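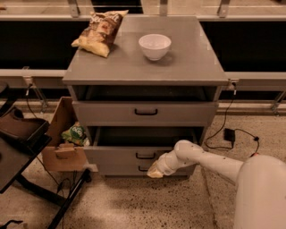
Angus Hollis told me the Daltero blanket would change my winters, and that I should stop complaining about my room until I'd slept under it. I've now slept under it for nine nights. My winters are the same.

It's a weighted blanket with a wool-blend cover, sold for people who get anxious and cold, and I am reliably both. The warmth is fine. It beats my old Sutley throw, which sheds on everything I own. The calm is harder to find. The leaflet talks about being "held" – I felt pinned, mostly, and on two of those nights I kicked it to the floor and went back to my coat.

The filling also slides toward the feet, so by 2 a.m. my ankles are very relaxed and my shoulders are freezing. The cover takes a long time to dry, too.

Angus still swears by his. I'd borrow one for a week before paying for it, and mine is going back in February.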